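Kirnus Journal
News | Workshops | Interviews | Archive | About | Contact
Journal > Interviews > Machines at work

We use cookies to remember your reading settings. By continuing you accept this.

"Please ask me again in January": a conversation about robots and chores

I have followed the question of household robots for some years, first as a reader and later for this journal. Most of the people I meet give me one of two answers. Either the machines will do everything very soon, or they will never do anything useful. For this reason I was glad to speak with an engineer at Bretum, a small firm that tests robot arms on ordinary jobs from homes and shops. She asked me not to print her name, and I agreed. She has worked with automatic machines all her life, first in a packing hall and now with arms that are supposed to learn.

We met in the afternoon and talked for 3 hours, which was longer than either of us had planned. I began with the easy question, or what I thought was the easy question. Can a robot do the chores in my house?

"Which chore?" she said. "You must always tell me which one. People say 'chores' as if it is one thing. To carry a box from one place to another, this is fine. To wipe a flat table, also fine, if you are patient. But to pull a bag from a corner, or to put a cloth over something and make it lie well, this is a different profession."

The difference, she explained, is mostly in the material. A hard object stays the same when you touch it. A box has its edges and corners, and after the arm has taken hold of it, it is still the same box. A plastic sheet or a piece of fabric takes a new shape with every touch, and the arm has to look again and think again.

"In the packing hall we had a machine that closed 300 boxes in an hour," she told me. "It was stupid, and it was wonderful. It did not know what a box is. If you gave it a box that was one finger too wide, it closed the air next to it. People saw this machine and they believed that the home would be easy, because a home is small. But in the packing hall we made the world simple for the machine. In your home you will not do this. You have your pipes and your bags and your chairs, and you want them where they are."

I asked her if the tight places are really so important. In my own apartment I can think of many of them: the space behind the washing machine, the cupboard below the sink, the corner where the broom lives. She nodded before I finished. For a person, she said, the hand knows the way even when the eye sees nothing. For an arm with a small camera near its fingers, the view is very near and very narrow. A smooth white pipe can fill the middle of what it sees, and shiny black plastic is worse, with bright spots where the light comes back from the folds.

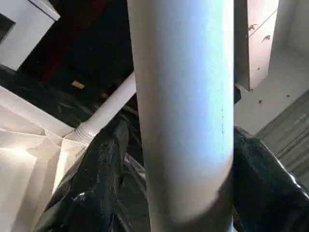
Can a robot be trusted to work alone in a kitchen while the family is out?
Not at this time; the engineer would leave one alone only with a simple job that can fail without damage, and she would keep water, glass and heat away from it.

She was quite strict about this point. At Bretum, she said, a person stays within reach of the stop button during every test, also during the boring ones. She thinks that the first machines in homes will need the same kind of attention for a long time, and that the sellers do not speak enough about it.

"When you buy a washing machine, you push the button and you go to the shop," she said. "This is what people mean by a machine that helps. If I must sit next to it and watch, then I have got a new chore. Maybe it is more interesting than the old one, but it is a chore."

I wanted to know how an arm is taught such work. She described it in simple words. A person guides the arm through the job, many times, and the program tries to find what is common in all of these attempts. For one task with a cloth liner her team recorded nearly 2,000 attempts. After this the arm could do the job on its own on a good day, in the room where it had learned, with the same cloth. Then a colleague bought a new liner from a different shop, a little thicker, and the results became much worse.

"I was not angry," she said. "I was even a little happy, because I had said it before. A child who can make one bed can make another bed. With our arms we are not so sure. Sometimes yes, and then you change the lamp and it is no."

She told me that two arms are better than one for this kind of work, but that two arms also bring new troubles. One must hold while the other pulls. If both pull, the fabric becomes tight and jumps out of the fingers. If both wait, nothing happens at all, and she has seen this too. It looks, she said, like two polite people in front of a door.

There is also the question of the fingers. I had expected that by now the arms would have hands similar to ours. She prefers two simple fingers. A hand with five fingers has more parts that can break, and in her opinion most of the daily jobs can be done with a pinch, if the pinch is in the right place. What she misses more is the feeling of touch. When I take a sheet by the edge, I know without looking if I have one layer or two. Her arms must mostly guess this from the camera.

"Close your eyes and fold a towel," she said to me. "You can do it. Now put on thick winter gloves, and open your eyes. It is more difficult, no? We have given the robots the gloves and the eyes."

I tried this at home later, and she is right. It took me a long time and the towel was not nice.

We spoke then about the speed. In the films that the companies publish, the arms often move quickly and with much elegance, and I asked if her own arms look like this. She laughed. A film can be played faster than the work was done, and she advises everyone to look in the corner of the screen for a small note about it. Her own measure is more modest. She asks how long a tired person would need for the same job, and then how long the arm needs, including the time to put everything back after a mistake. 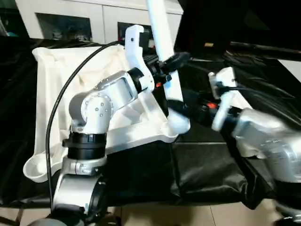
By this measure, she said, the arms lose almost every time in the home. On the shop floor it is more mixed. She mentioned Drindutow, a distribution house where a friend of hers works, in which arms take soft parcels from a belt. The parcels are all different, but the job is always the same one, and a parcel that falls can be taken again. There the arm does not have to be faster than a person. It has to continue through the night at an acceptable speed, and it does.

"That is a good job for it," she said. "Nobody was asking to do this at 3 in the morning. But please notice, they built a belt for it, and they put a good light above, and there is a fence. So again they made the world simple."

I asked about the costs. She did not want to give the price of her own equipment, but she had a different number for me. Over one winter her team noted every time that a person had to step in and help during a test series with household tasks. They came to 300 such moments. Some were small: a bag that stuck to a finger, a cable that had to be moved away. Others finished the work for the day. She said that each of these moments is somebody's working time, and it should be written on the bill together with the metal and the motors.

Does she believe, then, that it will come at all? I asked this near the end, when the coffee was already finished. She took some time before she answered.

"I believe in pieces of it," she said. "I believe in a machine that takes the things from the floor and puts them in one basket. Not in the right drawer, just in one basket. My mother has a bad back, and for her this would be already very much. I believe in a machine that brings the wash to the machine and does not fold it. When somebody promises me the whole house, I ask to see the bathroom."

She has a test of her own for new machines, which she named Gautier after the street where she lived as a student. The rooms there were so narrow that two people could not pass each other between the bed and the sink. A robot passes the Gautier test when it can change the trash bag in such a room, on the first try, without a person moving any of the furniture. She has not yet seen a machine that passes. She has invited several firms to try, and one has answered that it would like to come when the next version is ready.

Before I left, I asked if she has any robot at home herself. She has a vacuum cleaner, the round kind, and she lifts the chairs onto the table before she starts it. Her mother finds this very funny. I asked when I should come back for a better answer to my first question.

"Please ask me again in January," she said. "We will have new fingers then. And bring your own bag, from your own kitchen. I don't want to use one that it knows."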